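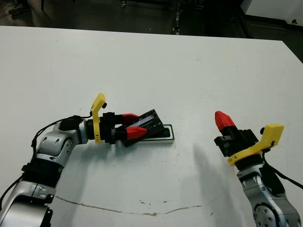 Andari wrote back to the invitation for this talk with one line: why would anyone need a whole session on shopping? I kept the email. I plan to read it out loud at the start and let it hang there a bit.

Opening (keep short)

Show of hands: who has bought an arm? Who has bought two? Who has a line in the budget for fingertips? Wait for the third group. It will be small and it will look tired.

My own background is that I wrote the equipment plan for the Drosville lab, and then I wrote it again, and the second one had numbers in it.

What the quote covers

The Drarneo quote ran to 14 lines. Arms, controllers, mounts, a crate fee that I still think about. What it left out was everything that touches the thing you want picked up. Fingers. Fingertips. The brackets that hold whatever you bolt on after the fact. Cables long enough to reach from where the arm is to where the wall socket is.

We ended up with a second list we called Small Stuff. Small Stuff came to 2,234 dollars in the first quarter. Pause. Say the number again if the room is chatting.

Tell the table story here if there's time. We priced the table last, on the theory that a table is a table. Then we found out how much space two arms want when they both reach for the middle. Measure the reach first, then shop for furniture.

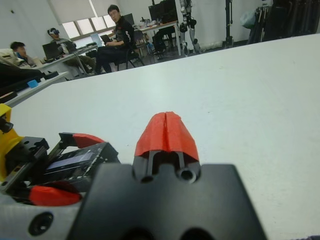 People cost more than arms

Most plans I get asked to review have a tidy page for hardware and one sad line that says "operators." Ask how many hours. Ask who is doing the other work while somebody is in a headset. Ask about chairs – I mean it, go and price a decent chair, then multiply.

Our first plan assumed 20 hours a week of teleoperation. It had no hours for setup, none for resets and none for hunting down a screw. Dewan in purchasing asked me which of those I expected to happen by magic. I put in for 23 more.

Things to budget per seat: headset, laptop, desk, chair, and a spare headset strap. The strap is the one you'll forget.

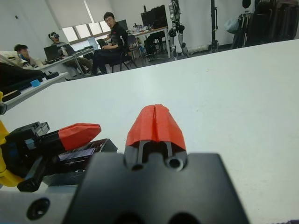 Split fingertip, one of the wear parts. Order spares with the arm.

Spares (slow down on this slide, people write things down)

Anything that touches an object is a consumable. Put it under consumables. If you put it under equipment you will need three signatures to replace a fingertip, and one of the signers will be on vacation until October.

Printing your own is fine. Budget for the printer, the material, and the afternoon.

Keep one full gripper on the shelf. Finance will ask why you own a gripper that does nothing. Have an answer ready, with the lead time in it.

Questions I expect

Lease or buy? Depends how often you plan to change your mind. We bought.

Can you share the spreadsheet? Yes, the clean one.

If Andari is in the room, take that question last.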